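Search this site
All boards
Go

What footwear and floor rules do you use around a mobile arm at home or in a small shop?

Posted in February by Nadiia Savchuk

We are four people with a Vundeck arm on a rolling base. It picks small things up off the floor: paper, clips, bits of packaging. It runs slowly and there is an emergency stop on a cord. My brother-in-law thinks that is enough. I think we need a written page that everybody reads before they go near it, and he has asked me what would be on it.

I have read the manual twice. It covers a fixed installation well, with a marked area and a gate. It says very little about a base that moves from room to room while people walk past it. It has one line on shoes, "suitable footwear," and no line on lighting except for the range the camera needs.

What I want to know:

- Do you require closed shoes, and for everyone in the room or only the operator?
- How far back do people stand while the arm is live?
- Do you set a minimum light level, and how do you check it without buying a meter?
- Does the floor get cleared first? That seems silly when the job is picking up off the floor, but there are things down there it should not be grabbing.

We don't have a safety person. I'd like rules people will follow on a normal evening.

Dantas

Common sense and an e-stop. Ours weighs less than my dog. If you write a page of rules for something that slow they'll read it once and stick it in a drawer. Don't stand where it's going. Somebody keeps a hand on the stop. That's the whole page.

Damián Ponce

I'd go further than the answer above. The speed of the arm is only part of it. The base weighs more than the arm does, and a gripper working at floor level is working at toe level. Ours is a different model, but the page we use should carry over. I wrote it for a shared shop in Wakham and we have changed it three times.

Shoes. Closed toe and closed heel for anybody within reach of the arm or in the path of the base. Visitors too. No slides, no flip-flops, no socks. We keep two pairs of loaner clogs by the door and people grumble and put them on. The rule used to say "operators" and we took that word out. The person most likely to have a foot in the way is the one who came over to look.

Distance. 700 mm from the farthest point the gripper can reach, measured on the floor with the base parked. When the base is going to drive, add its travel. We put down tape for the first month and then people knew. If your room is too small for that, run the arm with the base locked and use 500 mm as the least you will accept, at reduced speed only. Those are our numbers for our machine. Take your arm's stopping distance from its own manual and work up from there.

Light. Room lights on, all of them, before the arm is powered. Never mind whether the camera can cope. You need to see the floor from standing height. Our check is a black screw dropped on the darkest patch of floor in the work area. If the operator can't find it from where they stand, the session doesn't start. Cheap and takes ten seconds.

Floor. Clear everything that isn't meant to be picked up — cables, bags, tools, anything with a strap. Then put the targets down. It sounds backward but you want to know what is there. Loose scraps you didn't place make it hard to tell later why the arm went where it did.

Thresholds and strips. Note any raised edge on your sketch of the room. Ours has one the base can cross going forward and should not cross with the arm extended.

Stop. One person holds it, says out loud that they have it, and does nothing else. Swap every 90 minutes at most. Test it at the start of each session and write the time down.

Who can call it. Anyone in the room. No arguing until the arm is parked.

For training I'd show new people a wrist-camera view and ask them what they would fix before the next move. With one like the view below, the answers I'd want are the light and the footwear: a dim floor, toes out of the front of beige slides right by the white strip, and a crumpled bit of paper or tissue over to the left that you would have trouble spotting from standing height if it were any darker. I'd stop there, park, lights up, shoes on, and check the floor again.
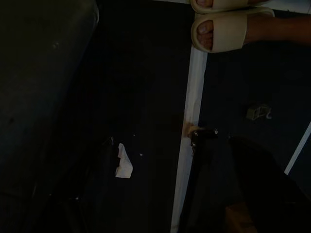
Replies to Damián Ponce

Umar

The screw test is good, I'm taking that. One thing to add: write down who sweeps. We had "clear the floor" on our page for months and each of us figured it was the other one's job.

Nadiia Savchuk

Thank you, both of you. I've put the shoe rule in as written, visitors included. We don't have 700 mm on one side of the room so it will be the locked base there. Does the person on the stop need to be able to see the gripper, or is the base enough?

Damián Ponce

The gripper. If they lose sight of it they say so and the arm waits.

Contact the moderators | Copyright belongs to the individual posters | Back to top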